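## 4. Residual data on resold handsets

### 4.1 Sample and handling

The sample consisted of 600 used smartphones bought through three resale channels: the Marden trade-in counter, the Srithong online marketplace, and bulk lots from the Cesitz auction house. Phones that did not power on after a full charge were returned to the seller and replaced from the same channel. Phones with an active account lock were kept in the sample, as the lock does not prevent a reading of the removable card or of the SIM.

Each phone was placed in a shielded bag on arrival and stayed in airplane mode through all later steps. We did not attempt to break any passcode. Where a phone opened to its setup screen, we completed setup with a blank account and then took a logical copy of the user partition. Where a phone opened to the former owner's home screen, we recorded which categories of data were present, took no copy, and wiped the phone the same day.

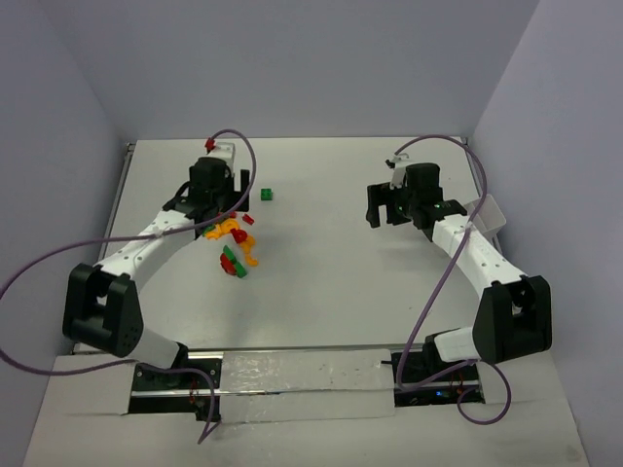 *Reading time for this section: 6 minutes*

### 4.2 Classification

A phone was placed in one of four classes. Class A phones had been reset and held no user data in any location we could read. Class B phones had been reset, but a memory card with readable files had been left in the tray. Class C phones had been partly cleared by hand, usually by deleting photos and messages one application at a time. Class D phones showed no sign of any attempt to remove data.

The line between classes C and D is a matter of judgment. A phone with an empty photo library may never have held photos. We assigned class C only when a deletion folder, an emptied message database, or a signed-out mail account gave direct evidence of clearing. Two raters classified every phone separately, and disagreements were settled by a third rater who had not seen either label.

Memory cards were read through a write blocker. Files were counted by type and were not opened, except that the header of each file was parsed to confirm its format. The cards from class B phones held 2,738 image files before duplicates were removed. Thumbnails generated by the operating system were excluded from this count, as were wallpapers and sample media supplied by the manufacturer.

### 4.3 Comparison of erase methods

To test the methods that owners are commonly told to use, we loaded 100 separate phones with a fixed set of 2,793 files made up of contacts, messages, notes, photos, and call records. These phones were not part of the resale sample. Each was then cleared by one of three methods: a factory reset from the settings menu, a reset from recovery mode, or manual deletion. The Flallthorpe recovery tool was run on every phone after clearing, with the same settings each time.

On phones with file-based encryption, both forms of reset discard the keys, and the tool recovered none of the loaded files. Manual deletion gave a weaker result. Deleted photos remained in the deletion folder unless it was emptied as a separate step, and message attachments stayed in a cache that the messaging application did not clear.
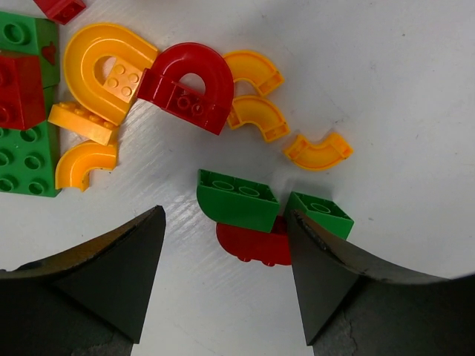 Older phones without default encryption need to be considered apart from the rest. A reset on these models removes the file index but may leave the contents in place until the storage is written again. Filling the storage with neutral data and resetting a second time reduced what the tool could read, but the result varied by model, and we do not treat it as equal to a reset on an encrypted phone.

A reset also leaves the account record on the server unchanged. An owner who resets from recovery mode without first signing out may pass on a phone that is clean but locked to the old account. For this reason, the order of steps used in the rest of our tests was backup, sign-out, removal of the card and SIM, and then reset from the settings menu.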